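In praise of the big plain room

My aunt Miroslava Hudec used to say that you could judge a workplace by whether you'd be happy to eat a sandwich in it, and I've never found a better test. I have worked in 6 buildings over the years, from the old Hájek offices with their carpeted walls to a basement in Drutcombe with one window and a view of bicycle wheels. The places I remember fondly were nearly all sheds, or close to it.

Give me a high ceiling first of all. White ribbed metal and steel beams will never win a prize, but I think better with a bit of air over my head, and long tube lights treat every corner fairly.
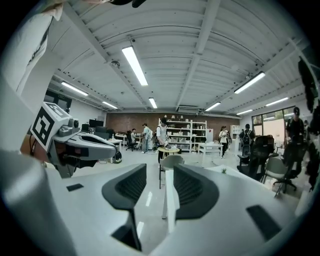 Brick, and why I'd leave it alone

My old neighbour Boris Sokol wanted every wall plastered and painted a sensible grey. We argued about it one whole Saturday – very happily, I should say – and I still maintain that a reddish-brown wall does for a white room what a cardigan does for a cold evening.

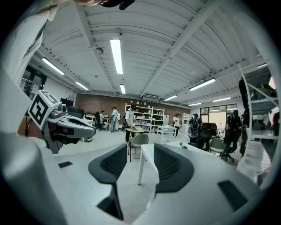

White ribs, steel beams and plenty of light.

Then there's the small stuff, which I suspect matters most. A couple of little succulents in white pots, a few bright plastic cups in colours a child would choose, a round wooden table where someone can sit and get on with things. None of it costs much, and none of it would get past a decorator.

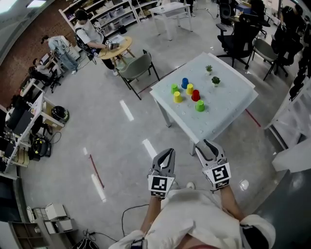 I'd put up with a good many tangled cables for the sake of that kind of ease. Chairs that don't match have never bothered me either, so long as there's one free when I want it, and somewhere nearby to set down my tea.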